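Sharing One Big Room: notes for the Tremen talk, Feb 14, 2022

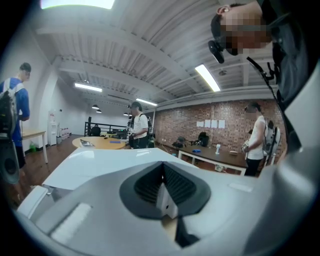
Rocío Huamán asked before the talk whether the noise in an open room gets any better with time. She said that at Clavala it got worse every month, and people ended up taking calls in the stairwell.

Start with her point. Noise was our top complaint too. Hard floor, bare wall, metal desk legs. Say what we tried: felt under the chairs, calls moved to the far end, rugs (dropped, people tripped).

Next, tables. We went with small ones and a round one in the middle. People stop at a round table, put things down, talk for a minute and leave. Long tables filled up with stuff and stayed full.

Water. Put the dispenser along a wall, away from the desks. Bottles end up on the floor whatever you do. Ask people to keep them close to a table leg.

Boxes. Deliveries stack up by the wall. Our rule is 3 days, then Ashraf moves them to storage. Mention the 40 dollar shelf from Caldeira.

Lights. Ceiling lights for work, hanging lamps farther back where people sit and read. Ask who has separate switches. Pause for hands.

If time is short, skip the lights and go to Frøydis's floor plan.

Questions. Sign-up sheet for the March visit is by the door.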